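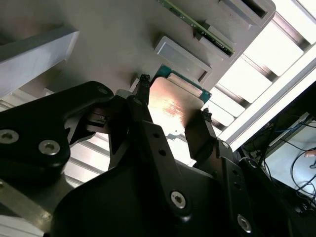 Notes for the Kirum talk, 6 minutes

Start with the fault. On the Zarcombe cell we dropped a processor during a pick-and-place run. The log said "part held" for the whole move.

Explain the grip. Two fingers, one on each edge of the chip. Very little contact area. If the chip tilts, the fingers still close to almost the right width, so the check passes.

Numbers slide: 900 cycles, 83 with a tilt over our limit, one drop. Say that the 83 were all logged as good.

Cause: worn fingertip on one side. We blamed the lighting for two weeks. Own up to that.

Fix: grip width check tightened, tips inspected every 100 cycles, arm stops if the width drifts. Safety point: it now stops and waits for a person. It used to retry with a hand possibly in the cell.

Pause for questions. Skip the Clerkex comparison if short on time.

Comments (3)

saengthong_lab: Did you try softer tips?

mk4: We had the same false "held" in May. Ours was a loose screw.

benchside: Please post the numbers slide.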